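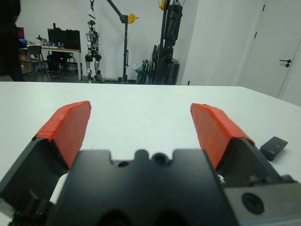 Progress report to the Drostlow Fund: written rules for the two-arm bench

Prepared by Awuor Mwakyusa, with help from Struan Skinner and Lawal Bashir

Thank you, first of all, for your patience over the spring, when we asked to move the second milestone back so that the rules could be tried on people who had not written them. I think it was the right call, and I hope what follows shows you why. We now have a full draft of the bench rules, it has been through two rounds of comments, and the operators at our Ullden site have been working under it since March.

You may remember that we began with 80 separate instructions, gathered from notebooks, old emails and one very long sheet taped inside a cupboard. Sumaiya Akanda sat down with all of them and brought the list to 60, mostly by finding the same advice given in different words. She was kind about it, too – several of the duplicates were mine.

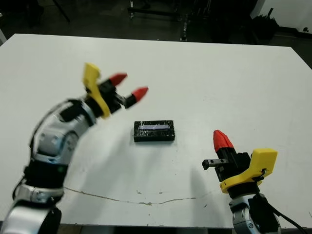
Shared reach has taken more of our time than any other part of the draft. Two arms working on one table can each be perfectly well behaved and still meet in the middle, and our old notes only ever spoke of one arm at a time. The new section asks that every task sheet name a lead arm and a waiting arm before anything moves. For a small job like the black box lying between the two grippers, the operator writes down which side goes in first and where the other one holds. Both grippers are to start open, and cables are to run along the outer side of the arm, clear of the work.

We also argued, in a friendly way, about who may change the lead arm partway through a session. Struan wanted the operator to decide alone. Lawal wanted a second person to agree out loud, and his version is the one in the draft.
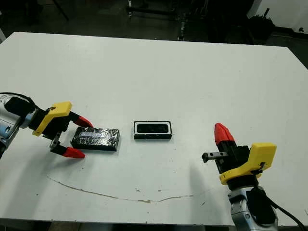
Foil-wrapped block and slotted tray, left gripper open around the end of the block.

The session log has been the happiest surprise. We have 2,198 entries so far, and Guðlaug Zoëga has read every one of them for places where an operator stopped to ask what a rule meant. Her notes led us to rewrite the page on fingertip pads, which used to say "check regularly" and now says to look at both pads at the start of each session and record 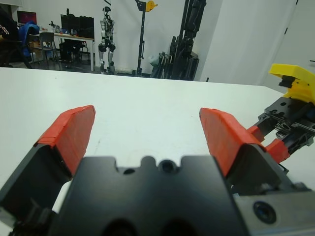 their condition by left and right finger, on both arms, in the same order every time. It is a dull little change and the operators have thanked us for it more than once.

Still open are the wording on visitors near the bench, and the question of how long a new operator should work alongside someone else. Jakubowski, who are reading the draft for us as outside reviewers, have promised comments on both by December. The remaining money in this period will go to their review and to a printed copy for each bench. We are not asking for any change to the budget.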